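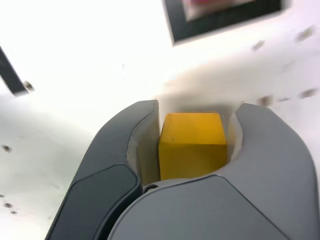
Figure 3. Yellow cube, held by two opposite sides.

3.2 Choosing the blocks

I went back and forth on the blocks more than I'd like to admit! My first idea was to buy a mixed bucket (we had a lovely one from Flelto in the office), but the shapes in it varied so much that I kept comparing blocks when I wanted to compare colors. So I settled on plain cubes and stuck with them. The yellow one in Figure 3 is from the final set, and it's the color I ended up using for all the practice rounds.

Yellow earned that job in the January pilot. I ran 24 short sorting rounds on a pale tabletop, and yellow was the color I'd worried about most – I figured it would wash out under our bright lights. It did fine, and the cream cubes were the ones that kept getting missed, so I dropped them. The full study then had 237 rounds, each with about 20 cubes spread out by hand.

I also kept every cube free of stickers and numbers. That made my bookkeeping a pain (I logged each round on paper first, then typed it into the Avorach sheet), but labels would have given people a second thing to sort by.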